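Share (4) | Print this page | E-mail this posting

Home > Careers > Current openings > Operations and Safety

Findo: Field Safety Investigator, Hand-Held Grippers

Findo invites applications for a full-time Field Safety Investigator, based at our Drarnska office. The position was created after a fault in the Gikton hand-held gripper led us to suspend home recording for part of the winter. Applications are open until 3 Apr 2026.

Background to the position

Operators working for Findo use grippers by hand in private homes to record everyday tasks such as sorting, folding and putting away. During one recording session a finger linkage on a Gikton unit failed to open when the trigger was released. The operator's thumb was pinched between the linkage and the handle, and she needed medical treatment. An inspection of all 116 units in service found 4 with the same worn return spring. The springs had passed the monthly check, which tested closing force only.

An outside review by Mavromatis concluded that the check was inadequate and that two earlier reports of slow opening had been filed as comfort complaints. Findo has accepted both findings. Units have returned to use with new springs, and a revised check is in force until the investigator can replace it with a permanent one.

Much of the work recorded in homes involves small, soft articles. Hair ties and scrunchies are typical: the fingers must close around part of a loop, and fabric can be drawn toward the moving parts. Two grippers may be used over the same box, with an operator's hand close to the mechanism.

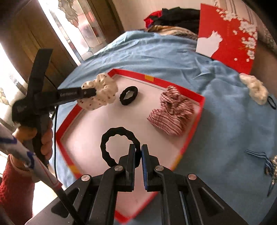
Duties

The investigator will:
- examine every reported fault and injury, and visit the home concerned where needed;
- reopen the 54 comfort complaints received last year and reclassify them where appropriate;
- write and maintain the inspection procedure for springs, pivot pins and finger pads;
- order a unit, or all units, out of service without prior approval from management.

Requirements

Applicants should have experience in equipment inspection, workplace safety or mechanical repair. A degree is welcome but not required. Clear written English is essential, as reports are sent to operators in full. The position involves regular travel.

How to apply

Send a resume and a one-page account of a fault you have investigated to Weronika Jakubowski, Head of Operations, quoting reference 232. Interviews will be held at Drarnska, and the successful applicant will start in June.

Previous posting | Next posting | Back to all openings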